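Putting it back on the shelf: what a toy library taught me about lending
Speaker notes, longer version (the slides are thin, so this is what I'll be saying more or less)

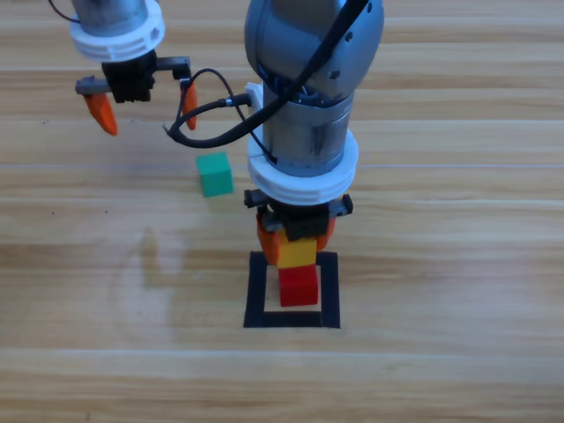

Right, so hello everybody, thanks for staying on past the coffee. I'm going to talk for twenty minutes about running a toy library out of the back half of a community hall in Cleremlow, and I'll try to leave time at the end because last time I did this one I talked straight through the questions and got told off.

Quick show of hands. Who here has a toy library in their town? And who has been inside it? (Wait for it. There's usually a big drop between the first lot and the second, and that gap is pretty much my first section.)

We opened in February with 140 toys, nearly all of them donated, and I was very pleased with myself. I'd painted the shelves. I'd made a sign. What I hadn't done was think about what a family does when they walk in with a two-year-old in one arm and a bag of last fortnight's puzzles in the other. They had to find me, find their card, empty the bag onto a counter that was too high, and then wait while I counted jigsaw pieces. The toddler by this stage was halfway up the painted shelves.

So first thing, if you take one note today: get the returns away from the door. We put ours on a low table along the side wall, and parents could sit down while they unpacked. It made more difference to the mood of the place than anything I've spent money on since.

NEXT SLIDE — the catalogue

I want to be frank about the catalogue because I got it wrong twice. The first go was a paper ledger, lovely to look at and hopeless on a busy morning. The second was a spreadsheet with so many columns that I was the only one who could use it, and then I got the flu. Loan Đinh opened up that day with no idea what "Cond. 2b" meant. Neither did I by then, to be fair.

What we do now is boring. Each toy has a number, a name a normal person would use, and how many pieces are in it. "Farm puzzle, 12." "Wooden train, 31." We write the same thing on the bag in marker. When the number on the bag changes because a cow has gone missing, we cross it out and write the new one, and the family borrowing it next can see that the cow isn't their fault. I can't tell you how many mums and dads used to ring me in a panic over one piece!

Fines. Somebody always asks, so I'll get in first. We dropped them after the first year. In that year we'd collected $300, and I reckon I spent most of my goodwill getting it. The families who owed us simply stopped coming, and they hung on to the toys as well, because who wants to walk back in owing eleven dollars on a xylophone? When we wrote to everyone and said bring it back, no questions, we got a whole car boot's worth in a fortnight. Some of those families are still members.

(If it's a council crowd, slow down here, they'll want to write it down.)

NEXT SLIDE — what goes out and what doesn't

People expect the big plastic slide to be the star. It does go out, mostly for birthdays. But our steady borrowers are the plain things. Blocks, play food, dress-ups, anything with wheels. We bought two sets of the Ruron marble run with our first grant and they've been out so often I've hardly seen them. Meanwhile there's a talking globe that has been borrowed once, and it came back the next morning.

I'd say buy doubles of what already moves before you buy anything new. It feels dull when you're filling in the order form. Do it anyway.

Cleaning, very quickly. Warm water, a bit of dish soap, a proper rinse, and dry it completely before it goes in the bag. Soft toys we stopped lending. I miss the big giraffe, but I was doing his laundry at home and my own family had opinions.

NEXT SLIDE — money and space

We have 200 member families now and a bit over 900 toys, and the hall has not got any bigger. Storage is my main headache, and I don't have a clever answer for you. We rotate by season, and the off-season tubs live in the shed behind the Tesfamariam bakery, which has been very good to us. Ask your local shops. The worst they said to me was no, and one of them said no and then gave me shelving.

Membership is by the year, with a cheaper rate for anyone who does two shifts a term. Most of the cheaper-rate people end up doing more than two.

LAST SLIDE — just the contact details

Happy to send anyone our borrowing form and the welcome letter, both in plain English, and Loan has done the Vietnamese version. Grab me at lunch, I'll be near the urn.

(If there's time: tell the one about the drum kit. If not, skip to questions.)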